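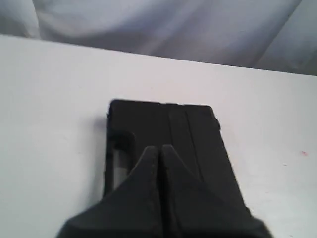 Bakke Tabletop: dark objects on white

README, maintained by Edvin Solberg. Last revised in November.

Summary

Bakke Tabletop is a set of 2,000 color pictures of dark, mostly boxy objects on a white table with white cloth hung behind it. It was put together to test a claim that gets repeated a lot in product photography and in object cutout work: that a dark thing on a white ground is the easy case. I don't believe it, and I believe it less after labeling the set.

The outline is easy. Everything inside the outline is bad. A matte black surface gives back so little light that a groove, a notch and a smear of dust can all end up within a few gray levels of each other. People who say black on white is solved have usually measured the outline and stopped.

The setup

The table is flat and white, with a matte top. The cloth behind it was sold to us by Zakberg as a "seamless studio white" backdrop. It has hems. It also arrived folded and was never steamed, in spite of a note on the wall asking for exactly that. Fitbridge supplied the lighting plan, which promised even light across the whole top. It's fairly even. I wouldn't sign anything that used a stronger word.

We kept the cloth loose for the whole run. Zakberg's sheet recommends stretching it on a frame, and we tried that for a morning before taking the frame down. A stretched backdrop makes any cutout method look good and says very little about what happens in a normal back room with a sheet over a rail. 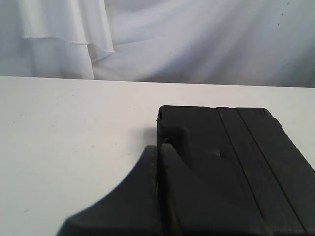

White is the part of the set I trust least. Users tend to treat it as one value, set a threshold, and call whatever falls below it an object. Try that with the cloth up. The creases go properly gray, the bottom of the fabric lays a soft gray band along the back of the table, and where one layer hangs over another the hem comes out as a bright line against darker cloth. The little dark specks at upper right on the fabric will get picked up as objects by anything tuned to be sensitive. There are faint smudges on the tabletop as well. I was asked to retouch all of this before release and said no.

Labels

Each picture has one label file with the same base name. Fields:

object_outline: polygon around the visible part of the main object
object_cut: yes or no, whether the object runs past the picture border
surface_marks: grooves, notches, strips, openings
table_edge: line or none
cloth_folds: none, light, heavy
ground_marks: smudges or specks on table or cloth
confidence: 1 to 9, the labeler's own score

A word on confidence. The scale came from Inell, whose labeling guide we used as a starting point, and their guide says a score of 9 means "no reasonable person would disagree." Two reasonable people disagreed on plenty of those. I've left the scores in, but please don't weight anything by them without checking a batch yourself first.

surface_marks is the field with the most arguments behind it. The rule we settled on is that a mark counts if it can be followed along its length without raising the brightness. A pair of thin lighter grooves on a black top face passes. So does a gray-silver strip showing through an opening at the side. A dark notch in a dark edge is harder, and labelers were told to mark it only where they could trace the curve. We did not label what any of these features are for. Several reviewers wanted a field called "function" and I have yet to hear how anybody would fill it in from a picture.

table_edge is marked as a straight line even where it's soft. Where the back of the table blurs into gray the line is a fit, so don't use it to measure anything.

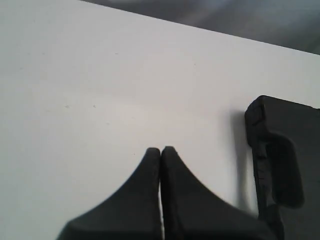 Known problems

Objects that run past the border have been outlined up to the border and closed there. Area figures from those outlines mean nothing.

Heavy and light folds were judged by eye. The boundary moved during labeling, and I can see it move when I sort by file number.

White balance drifts. Some tabletops lean warm and some cloth leans blue, occasionally in the same picture. Don't correct it globally.

An early release had six duplicate label files. They're gone, but old copies of the set are still being passed around, so check the version line before reporting an error.

Not suitable for

Claims about shiny or colored objects, claims about any room other than this one, and any sentence containing "real-world robust."

Changes since the previous version

Split ground_marks out of cloth_folds
Removed the "clean background" tag, which had been applied to pictures with visible creases
Fixed line endings in the label files

Corrections go to Edvin. Send the file name and the field, and say what you think it should be.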